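Flowers and coloured glass: the table in June

Text by Widad Twal

I started this page for the people who asked me which flowers we used in our small arranging afternoons, and where the glass comes from. I am not a florist. I learned from Hacer Kılıçarslan, who had a flower stall in Elville for many years and now teaches a few of us how to put stems together without making them look like a broom. My English is from school and from the radio, so please forgive me the small mistakes.

All the flowers on this page are artificial. I know some readers do not like this. I did not like it either at the beginning, but for practising they are very good, because you can pull a stem out and put it in again as many times as you want, and they are the same next month. Hacer says that a beginner should move each stem 11 times before she is allowed to say she is finished. I think she chose this number only to annoy me.

The bouquets are from a shop in Bekton which is called Avberg. They sell mostly ribbon and baskets, and the flowers are in the back, in boxes on the floor. I bought the blue ones first and went back for the purple. The colour glass we collected slowly from second-hand markets. Please do not write to me to ask for the exact same bottle, I would not be able to find it again.

What I wanted to try in June was simple: strong colours of glass, with only blue and purple flowers, on a pale table. On a dark table the blue goes almost black in the evening and you lose the centres of the flowers, which are the nicest part. 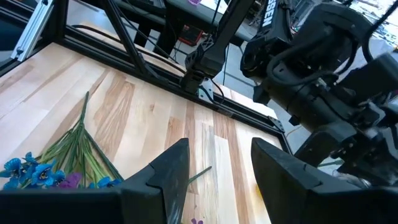 The blue blossoms with their darker centres, a bit of purple between them, and the long green stems over the wood.
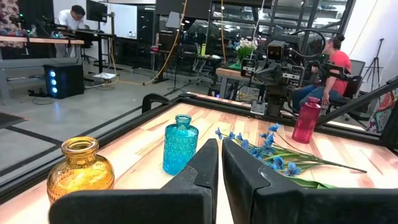 Amber, turquoise and red glass, with a stem of small blue star flowers lying on the table.

Now a few words about choosing the vase, as this is what I am asked most. Amber is the easiest colour. It is warm, and blue flowers look more blue beside it. If you have only one vase at home and you want to buy a second, I would buy amber and not think about it too long. Turquoise is harder. With blue flowers it can look as if you wanted to match the colour and did not manage it. Hacer puts purple in turquoise and keeps the blue for the others, and I have copied her.

For red I have no good advice. I love red glass on a shelf, but when I put blue flowers in it I always take them out again. White would be better, I suppose, or only green leaves with no flower at all. If somebody has a nice solution, please write to me.

A bottle with a narrow neck takes one or two artificial stems and no more. The stems have wire inside and they are thicker than real ones. Do not push. Bend the end of the stem a little before you put it in, so it touches the glass on one side and stays where you want it. For a round vase with a wide mouth you need more stems, or they all fall to the same side. My friend at the Majali library puts dry rice in the bottom to hold them, and in coloured glass you see the rice only when you look for it.

Cleaning: the petals collect dust very fast. I use a soft brush, the kind for make-up, and go from the centre to the outside. Do not wash the purple ones in warm water. I did this once and the colour came out on my towel, and the towel is still a little bit purple.

In autumn we want to try the same glass with dry grasses. I will add the pictures to this page when I have them.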